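Subject: Re: [nillari-users] gripper stalls on bed task, closes on nothing

Same bed setup as before, box still at the right against the wall. 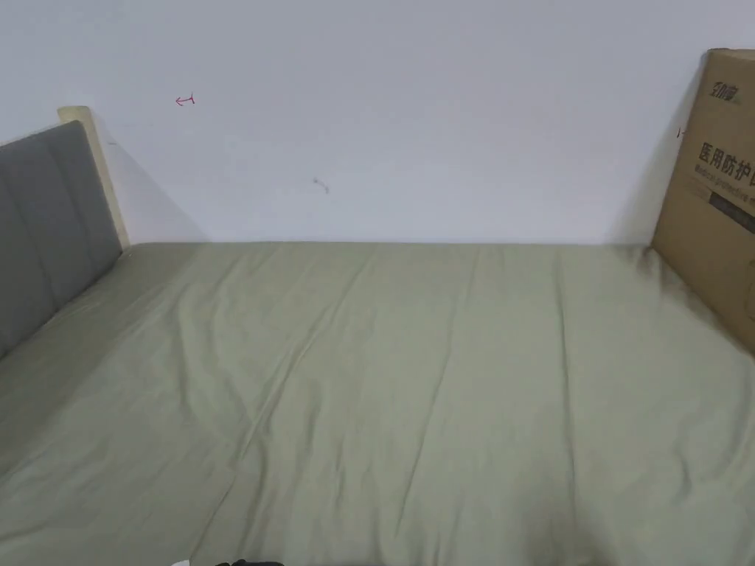
Head cam, green sheet, start position

Gemma Parsons wrote:
> Which episodes failed? And did the fingers stop
> or did they keep squeezing? If they keep squeezing please
> don't run it with anyone's hands near the bed.

They kept squeezing. Episode 619 is the worst, fingers closed a good way above the sheet and the motor held full current till I hit the stop. Log says "contact" the whole time. There was no contact.

My guess — depth is off on the sheet. Green fabric, faint sheen, hardly any texture apart from the creases. Height estimate jumps and the controller thinks its touching. Could also be the finger sensor drifting, Marichka saw that in February on the other unit.

Done so far: timeout on the grip set to 200 ms, current limit down, 2 people in the room for every run. Power off before anyone reaches in, no execptions.

Not tried yet: patterned sheet. Jinfeng, do you still have the old depth calibration? Send it if so, mine got overwritten.

Lâm Vi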